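Stadeo 少儿技术读本
居家物件分册

小物件怎样封口:盖、套与拉链

适读年龄:九岁以上
阅读时间:一节课以内
所需材料:一支带盖的笔、一把折叠伞、一只拉链袋、一把直尺

一、什么叫封口

家里的许多小物件都有一个口。笔有笔尖那一端的口,软管有出料的口,袋子有装取东西的口。封口是指用一个零件把口关上,需要时再打开。负责关上口的零件,在本册里统称为封口件。

封口件要完成的工作可以分开来看。

保存:让里面的液体、膏体或墨水留在里面。
隔离:让灰尘、水和别的东西留在外面。
约束:让折叠过的东西保持折叠后的形状。

同一个封口件可以只做其中一项,也可以几项都做。笔盖主要负责保存,墨水里的溶剂会蒸发,盖紧之后蒸发变慢。伞套主要负责约束,伞布有弹性,折好以后容易散开,套子给它一个固定的外形。拉链袋的主要工作是隔离和约束,普通拉链挡不住水,这一点第五节会讲。

封口件按打开的方式也可以分组。拔开的、拧开的、翻开的、拉开的,动作各不相同,手指用力的方向也不同。拔是沿着轴线向外用力。拧是绕着轴线转动。翻是绕着一条边转动。拉是沿着口的长度方向移动。阅读下面几节时,可以把手边的物件拿起来对照。

一张桌面上常常同时放着几种封口件。荧光笔,红盖的记号笔,装在银灰色套子里的折叠伞,立在盖子上的 Dove 软管,它们的口各有各的做法。小白球没有口,所以不需要封口件。
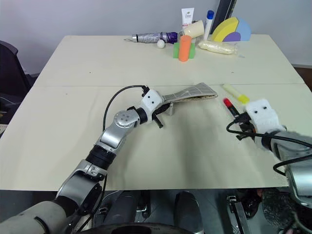 二、盖:拔开的与翻开的

笔盖属于拔开的封口件。盖的内壁通常有一圈很浅的凸起,笔身上有一圈对应的凹槽。推到位时,凸起越过笔身的边缘落进凹槽,手上会感到一下轻微的阻力,有时还能听见“嗒”的一声。这种结构叫卡扣。

卡扣能起作用,靠的是塑料的弹性变形。盖子被撑开一点点,落进凹槽后又缩回去。撑开的量很小,肉眼一般看不出来。

笔盖的颜色还有另一项用途。很多记号笔的笔身是同一种颜色,只用盖子的颜色表示墨水的颜色。笔身黑色、盖子红色的笔,写出来往往是红色,但最终要看笔身上的文字或在废纸上试写。盖子如果装错了笔,颜色信息就跟着错了。

软管的盖子比笔盖大。有些软管的盖子是平底的,可以让软管盖子朝下立着。管里的膏体在重力作用下慢慢流向出口,下次挤的时候出料较快。盖子在这里多做了一项工作:底座。做底座的盖子必须满足以下条件。

盖底是平的。
盖底的宽度足够,软管不容易倒。
盖子关着的时候不漏。

试验一:把一支用过一部分的软管横放一晚,再盖朝下立一晚,分别轻轻捏一下,比较出料的快慢。做之前请告诉大人。试验中挤出的量以一粒豆子大小为限。

三、套:把折叠的形状留住

折叠伞打开时占的空间很大,收拢后只有一小束。以 Mollberg 读本组测量用的一把伞为例,伞骨完全收进去以后长 377 毫米,这个数字只属于那一把伞,别的伞会长些或短些。

收伞分为几个动作。先把伞面合拢,再把伞杆推短,然后把伞布一片一片理平,绕着伞杆朝同一个方向卷,用扣带扣住,最后装进伞套。

伞套是一个一端开口的长布筒。它的直径只比卷好的伞大一点。直径太大,伞布在里面会松开;直径太小,装进去很费力。有的伞套没有拉链也没有绳子,口一直是敞开的,靠布和伞布之间的摩擦力留住伞。从这个角度看,伞套是一种不完全的封口件。

伞布湿的时候不要马上装套。水分留在布层之间,布会有气味,金属件也可能生锈。应当先撑开晾干,再按上面的顺序收好。

试验二:取一张 A4 纸,卷成紧筒,松手,观察纸筒散开多少。再卷一次,外面套一个稍大的纸圈。比较两次的结果。纸圈的作用与伞套相同。

四、拉链的组成

拉链是把两条布边连在一起的封口件。它能打开很长的口,也能只打开其中一段,盖子做不到后面这一点。

拉链的主要零件如下。

布带:两条,分别缝在口的两侧。
链牙:固定在布带边缘的小零件,左右两排错开排列。
拉头:套在两排链牙上,可以沿着链牙移动。
拉片:连在拉头上,供手指捏住。
止动件:位于拉链两端,防止拉头滑出。

拉头里面的通道像字母 Y。Y 的上面有两个入口,下面有一个出口,中间隔开两个入口的部分叫楔块。拉头朝合上的方向移动时,左右链牙从两个入口进去,在通道里互相靠近,一颗插进对面两颗之间的空隙,从出口出来时已经咬合。拉头朝相反方向移动,楔块顶在两排链牙中间,把它们分开。

链牙有不同的做法。金属链牙是一颗一颗夹在布带上的。注塑链牙是塑料在布带上成形的,颗粒较大。螺旋链牙是一根塑料单丝绕成的弹簧形状,缝在布带上,比较软,能跟着布一起弯曲。笔袋和小包常用螺旋链牙。

链牙的数量与拉链的长度和牙距有关。牙距是相邻两颗链牙中心之间的距离。教具商 Donati 出过一条放大的教学拉链,两侧合计 500 颗链牙,孩子们可以把它铺在地上,看拉头经过时链牙怎样一颗一颗咬住。

五、拉片与口袋布

拉头很小,表面光滑,手指不容易捏住。拉片把手指用力的位置移到了拉头外面,而且可以摆动。摆动很有用处:向前拉时拉片倒向前面,向后拉时倒向后面,手的方向变了,拉头不必跟着歪。

拉片可以是金属的、塑料的,也可以是一条布带或一根细绳。有些拉片上开有小圆孔,可以再穿一根绳子或一个小环。戴手套的人,或手指力气较小的人,常用这种办法把拉片加长。

拉片的连接处是容易坏的地方。每次拉动,力都集中在那一小段上。如果连接处断了而拉头完好,可以用一个回形针暂时代替,由大人操作,针尖要折进去。

袋子的布料也影响拉链好不好用。布太软,拉的时候口会皱起来,链牙排列不直,拉头就会卡。布太硬,口转弯的地方链牙受力不均。做袋子的人常在两种布料的交界处装拉链,一边用有花纹的布,一边用素一些的面料,拉链正好把接缝盖住。米色底、深褐色圆点的布与浅灰色格纹的面料沿着拉链相接,就属于这种做法。花纹不影响强度,影响强度的是布的材料、厚度和缝线的针距。

缝拉链时,缝线到链牙之间要留出一条窄边。窄边太小,拉头会压住布;窄边太大,拉上以后口子两侧翘起来。

普通拉链能挡住大颗粒的灰尘和小物件,挡不住水。水可以从链牙之间和布带的纤维之间渗进去。防水拉链在布带上加了一层膜,把缝隙盖住,拉动时阻力也大一些。
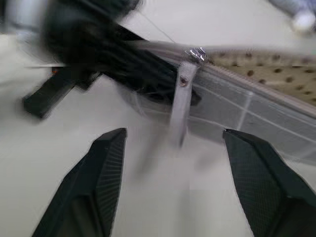 有读者来信问,家里的笔袋拉链拉到一半总是卡住,用铅笔芯涂一涂有没有用,涂完会不会把袋子弄黑。

答复如下。有用,但要先判断卡住的原因。

原因甲:布或线头被夹进拉头。处理方法是停止向前拉,一手压平链牙两侧的布,一手把拉头慢慢往回退,直到布脱出。继续用力向前拉会使布夹得更深。
原因乙:链牙表面干涩。处理方法是在链牙上涂少量石墨或白蜡。铅笔芯里含有石墨,石墨的层与层之间容易滑动,可以减小摩擦力。浅色布料请用白蜡,石墨确实会留下灰黑的痕迹。
原因丙:链牙歪斜或缺失。涂什么都不能解决,应当更换拉链。
原因丁:拉头磨损,经过之后链牙又自行张开。通道的上下两片离得太远,压不紧链牙。这时可以请大人用钳子把拉头两侧轻轻夹紧一点,每夹一次试拉一次。夹过头,拉头就拉不动了。

六、什么东西适合装进拉链袋

装袋之前先量尺寸。测量时看的是物件最长的方向,还要看袋子里面的长度,外面的长度包含缝边,不能用来判断。笔袋如果内长 155 毫米,一支长 160 毫米的笔斜着放也许可以,竖直放就不行。斜放能多出多少,取决于袋子的宽度。

下面列出几类物件与适合的收法。

笔类:盖紧后装袋,荧光笔与记号笔平放较好,可以让墨水在笔芯里分布均匀。
软管类:盖紧后单独装袋,不与纸张放在一起。受到挤压时盖子可能松动。
折叠伞:用自带的伞套,不必再装拉链袋。湿伞一律不装。
球类:小球可以装袋,也可以放进有边的盒子。球在平桌面上会滚,盒子的边能挡住它。
尺与薄片:沿袋子的长边插入,避免弯折。
尖锐物件:圆规、大头针等要先放进硬盒,再装袋。尖端会穿过布料。

袋子不要装到拉链需要用力才能合上的程度。合上的时候,左右链牙应当能自己靠拢。如果必须用手把两边捏到一起,说明里面的东西太多,链牙和缝线都在承受额外的拉力。

七、检查与保养

拉链:每学期检查一次。沿着链牙看一遍,有没有缺牙,布带有没有起毛。用旧牙刷刷去链牙之间的灰和橡皮屑。
拉片:轻轻摇动,看连接处有没有裂纹。
笔盖:看有没有裂缝。裂开的盖子卡不住,墨水会变干。
伞套:看缝线有没有脱开。
软管盖:擦去口上干掉的膏体。残留物会让盖子关不严。

洗拉链袋时先把东西取出,把拉链合上再洗。拉链敞着洗,链牙容易被别的衣物拉歪。洗完以后拉开,口朝下晾。

试验三:做一张耐用记录表。选一只拉链袋,每天拉合同样的次数,每周检查一次链牙和缝线,把结果写在表里。Olex 学习角用同一只笔袋做过这个记录,拉合 777 次以后,链牙完好,布带一侧开始起毛。你的结果可能不同,写下实际看到的情况即可。

八、词语表

封口件:把口关上的零件。
卡扣:利用弹性变形互相扣住的结构。
布带:拉链两侧供缝合的织物条。
链牙:拉链上互相咬合的小零件。
牙距:相邻两颗链牙中心之间的距离。
拉头:带动链牙咬合或分开的滑动件。
楔块:拉头内部把两排链牙分开的部分。
拉片:连在拉头上供手指捏住的部分。
止动件:防止拉头从两端滑出的零件。

九、思考与动手

在家里找一件没有盖子也没有拉链、却能关上口的物件,画出它的口,标明手指用力的方向。

把一条旧拉链平放,在拉头的前后各画一道铅笔线,拉动一小段,再画线。量一量拉头走过的距离,数一数这一段里咬合的链牙,用距离除以一侧链牙的数目,得到牙距的近似值。

比较一条金属链牙的拉链和一条螺旋链牙的拉链,分别弯成半圆,记录哪一条弯得更小。

下一分册:绳结、搭扣与磁吸。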